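**Friday, April. Gendby folding kit, trial unit, second week**

Started 9:00. Sizwe Kekana had already re-seated the fingers, so I skipped the part of the manual where Gendby congratulates us on our purchase. (We have not purchased.)

Firmware update took 17 minutes and moved the "home" button to a different menu. Wrist camera recalibrated, passed first time. Wrote that down so there's a record of it.

Towels: fine. The kit loves towels. The sales deck is mostly towels.

Sportswear: less love. The Garment Pack is an add-on license, and "garment" seems to mean "T-shirt, pre-flattened, in a good mood." Anything with trim gets treated as having extra hems. The planner picks the stripe, picks the other stripe, thinks it over, and asks for a human. Logged 3 human requests before lunch. Sizwe answered 2 and let the other one time out, to see what it would do. It beeped.

Changes so far:

- grip force down one notch from default
- approach angle shallower, Sizwe's idea
- edge detector set to "coarse," against the advice of the tooltip

Kelemen quoted us for a competing gripper with softer pads. Delivery is longer than our trial, so that's that, unless Cirkura will extend the lease. Emailed them. Auto-reply thanked me for my passion.
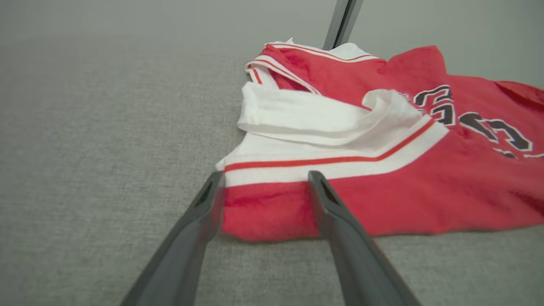
*Red jersey, wrist cam. Fingertips at the white trim band, fabric bunched behind.*

To do: rerun with edge detector on "fine" for comparison. Ask Gendby support whether striped trim is covered by the Garment Pack or by some further pack. Drendow want their loan tray back, Sizwe has it under the monitor.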